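Wencombe Garment Care Guide
Section 4: Folding and storing heavy knitwear

4.1 Preparing the surface

Use a flat area larger than the garment with its sleeves out. A made bed is suitable. Pull the bedspread tight before starting, as ridges underneath will transfer to the fold lines.

CAUTION: Remove rings and watches. Ribbed cuffs and hems snag easily.

4.2 Laying out

1. Check that the garment is fully dry.
2. Lift it by the body, supporting the weight. Do not lift by a cuff or the neckband.
3. Find the ribbed edges and bring any that are tucked under to the outside. Contrast bands, such as cream or orange on an olive knit, are useful markers when the garment is bunched. 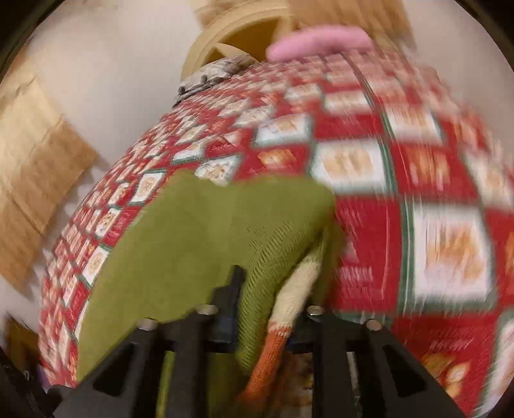 Huia Quinlan adds that bands in a second colour should be turned inwards at the final fold if the jumper is going into a drawer with pale items, and that she would leave a sheet of plain tissue between them for the first month.

4. Lay the garment front down and smooth it from the centre outwards with the flat of the hand. Do not pull at the hem.

NOTE: A patterned quilt with a square grid may be used as a guide. Line up the side seam with one row of squares and keep the hem parallel to the next.

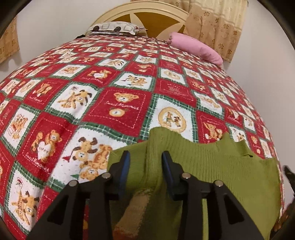 Fig. 4-2. Olive ribbed knit on a checked bedspread, loosely draped.

4.3 Folding

1. Fold one side in to the centre line, then fold the sleeve back down along its length.
2. Repeat on the other side.
3. Fold the hem up to the middle, then once more to the shoulders.
4. Turn the garment over and straighten the neckband.

4.4 Storing

Place the heaviest garments at the bottom. Garments over 500 g should not be hung. The Allatitz drawer insert (590 mm wide) takes two folded jumpers side by side.

CAUTION: Do not compress ribbing under a lid. Refold stored knitwear every September along different lines.

Related items
Section 3: Drying flat
Section 5: Removing pilling
Allatitz drawer insert, fitting sheet 356
Denport cedar blocks: care and renewal
Blankets and bedspreads: folding for two people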